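24/06/2021

Meter reading at 06:40, before anyone else was up. The house has used 1,798 kWh since the first entry in this notebook, which I made in March, the week after we moved to Flustodwood. I had expected less. The previous bill, on which I based my estimate, covered a period when the place stood unoccupied for part of the winter, so the estimate was never worth much. I have crossed it out.

Rain overnight, light, stopped by five. Outside temperature 13 degrees at the north wall. The thermometer on the south wall reads two degrees higher even in cloud and I no longer trust it.

The plan for today was to work through the kitchen circuit, one appliance at a time, with everything else on that circuit switched off at the wall. I used the Plarnero plug-in meter for anything with an ordinary plug. The oven and hob are wired in and will have to be done by difference at the main meter, which is slower, as the main meter only shows whole units.

Results so far. Kettle, full, one boil from cold tap: 0.19 kWh. Kettle, half full: 0.10. Toaster, one round on setting four: 0.04. Radio: too small for the meter to register over an hour. Microwave on standby: 3 watts, all day and all night, for the sake of a clock that has been wrong since the last power cut. Unplugged it. Washing machine at 40 degrees: 0.71 kWh, and at 30 degrees 0.48, same load weight as near as I could make it with towels. The 30 degree wash came out no worse to my eye.

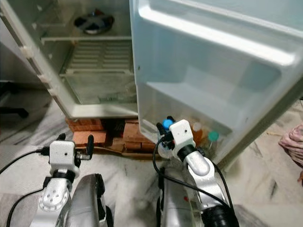 Cold storage

The fan type behaves differently on the meter from the old static one we had at Reltow. That one had a compressor and nothing else, so the trace was either flat or up. With a fan there is a small steady draw between compressor runs, and then now and then a long heavy draw which I take to be the defrost heater. On a reading of one hour this makes a nonsense of any average. The figure needs a full day at least, preferably three, and with the door opened a normal number of times. Noted for next week.

I did copy down what the Le Goff handbook says on setting the dial. The numbers are not temperatures. A higher number means colder, and in warm weather the handbook wants it turned down, which I had to read twice. The argument seems to be that in a hot room on a high setting the compressor may never cut out at all. Our kitchen reached 27 degrees last week, so this is not an idle point. A glass of water with a thermometer in it, left overnight on the middle level, gives a better idea than the dial does. Air readings jump about as soon as the door is opened.

Lunch at one, bread and the end of the soup. Hob by difference: I started as soon as the main meter ticked over and heated soup, then water, then more water, until it ticked again. Took 41 minutes on the large ring. This puts the large ring at just under 1.5 kW, a bit below the plate on the underside of the hob, but the ring cycles on and off once it is hot, so the two need not agree.

Afternoon given over to lighting. There are still five of the old halogen spots in the passage, 50 watts each, in fittings that would take LED. The switch is at the wrong end so they are left on. If they burn four hours a day that is one whole unit daily for a passage. I have ordered replacements at 5 watts, warm white. Checked the transformer first, as some of them will not run happily on so small a load and the lamps flicker. The label gives a minimum of 20 VA, and five lamps at 5 watts come to 25, so it should hold. I kept the receipt.

The immersion heater is the real problem and I have been putting it off. It is on a timer, but the timer had been running 50 minutes slow and was therefore heating well outside the cheap period. Reset it. The tank jacket is thin and leaves a gap at the top where the pipe comes out, wide enough for my hand. The first 500 mm of the outgoing pipe has no lagging at all and was too hot to hold. I cut a piece of foam from the roll in the shed and taped it on. It is the wrong bore, slightly loose, and will do for the summer.

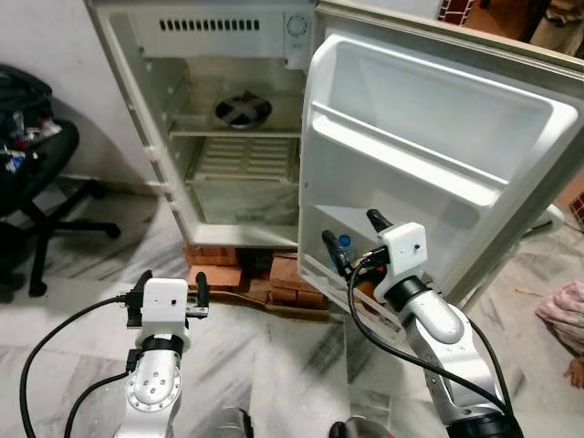

I also timed how long the tank holds its heat. Switched off at 14:00 with the top sensor at 61 degrees. At 17:00 it was 58, with no water drawn. At 20:00 it was 55. A degree an hour is poor for a tank of that size, though the sensor is fixed to the bare metal with tape and probably reads low. I want to repeat this with a second jacket over the first before spending money on a better one. The shop in Reltow had them in stock when I last looked.

Second meter reading at 20:15. The day came to 11 units, which is high, but a good part of that was me boiling water for no purpose. It should not go into the weekly average and I have put a ring round it.

Sorted the old bills in the evening. There is one missing from the spring. The one before it was estimated, and the one after corrects it by 266 units in our favour, so the missing sheet probably does not matter. Still, I would like the run to be complete. I will write to the supplier for a copy.

To do - second tank jacket, lamps when they come, three-day reading on the fridge circuit, find out what the box in the loft with the green light does. It draws something. The cable goes down behind the chimney breast and I could not follow it further than that without lifting boards.

Rain again at ten, heavier. Gutter on the north side overflowing at the joint.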